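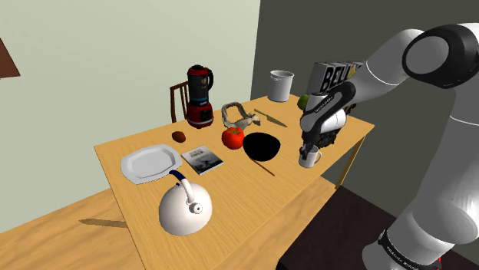 23/01/2002

I finally sat through all of "The Ferryman's Coat" last night, the Torben Sauerland picture everyone at work has been after me to see. It runs long, it's in black and white, and I'm told I am supposed to be grateful.

Let me say what I liked first. Kevser Eren is very good. She plays the sister who stays behind in Skomov, and she gets maybe 9 minutes of screen time before the story wanders off down the river without her. When she reads the letter at the kitchen window she hardly moves her face, and I believed every second of it. Then we're back on the boat with Evaristo Espinoza, staring at water.

Espinoza is the one getting the praise. He's 64, he hasn't made a movie in years, and the papers love a comeback. Fine. But go and watch what he does in the second half. He mumbles, he coughs, he looks at his hands. I've seen him do the same mumble in "Akgül," where at least the script gave him a reason to be tired. My guess is that people are clapping for the career.

The program notes say Sauerland shot 300 hours of film for this. I don't know who checked. If it's true, I'd like to know why the scene with the customs officer has two takes cut together where the lamp is lit in one and out in the other. My friend Amparo Chambi says that's deliberate and has to do with memory. Maybe. She also said that about the boom mike in his last one.

The Ruvau was half empty and the heat was off on the left side, so sit on the right if you go. Sound was muddy for the first reel. They fixed it after somebody went up and complained.

Barış Sezer did the music, mostly one cello, and I'd buy the record if there was one.

It's there until the first week of February. I hear talk of prizes. I'd give one to Eren and send the rest of them home. Next week it's the Wukitz western, which I expect to hate less.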